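Part-Time Home Sorting Helper
Thibodeau Home Services, Dunaveck office

Small things pile up in bedrooms: chargers, cards, toy pieces, a watch, bottles. Our helpers go to clients' homes and sort them into boxes and trays.

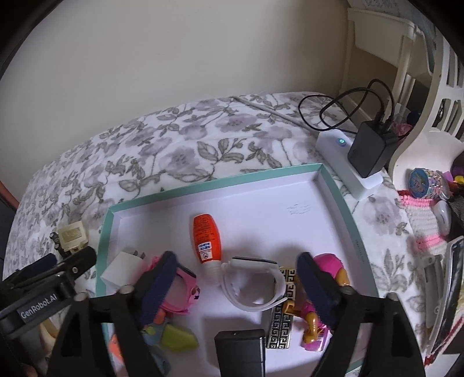
What you will do
Empty bedside boxes, drawers and lids onto a clean surface
Keep toy pieces together, including odd ones
Put chargers, power banks and cables in one tray and coil the cables
Set bottles aside for the client to check
Ask before throwing anything out

What we need
You are patient with small items and can work on your own. You can lift 14 pounds and get to homes in Dunaveck and Berkoveck. No experience needed. We run a background check and pay for it.

Hours and pay
Shifts are 3 hours and start at 9:30 a.m. or 1 p.m. Pay is $70 per shift, plus bus fare. Work starts in March.

How to apply
Send a short note with your phone number and the shifts you want to Solange Poirier, Thibodeau Home Services, 133 Dravular Street. You can also drop it off at the front desk before 4 p.m.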